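I've driven the same road into Cesside for years, and since they put the temporary lights up in September it takes me twice as long. So here are my tips for getting out of the house earlier and surviving the queue.

## The night before

Pack the bag, fill the water bottle, put the keys in the same bowl every single time. I lay my bits out on the table after tea and it saves me a good few minutes of swearing in the morning.

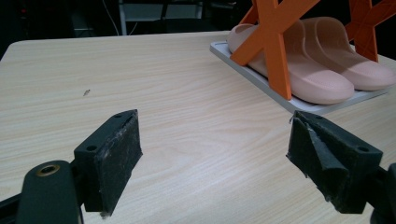
## Picking your route

Check the council's roadworks page before bed, as the closures at Gekenska Bridge change without much warning. I go the back way past the garden centre if I'm out before seven. After that the school traffic fills it up and you're better off sitting at the lights (sorry!).

Breakfast is the other thing. I make overnight oats in a lidded tub, four nights' worth at once, and eat them at my desk. They keep well if you leave the fruit off till the day.
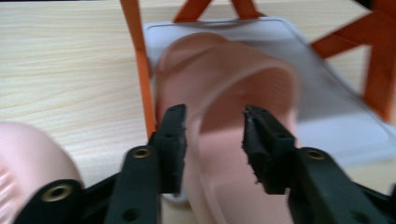 Frozen berries are fine, by the way, just tip them in before you leave and they'll have thawed by the time you've parked.

Last one: keep 80p in change in the car for the Meltine Street meters, they still don't take cards. And if you can share lifts, do, I've saved more than 37 quid a month that way and the company's nice too.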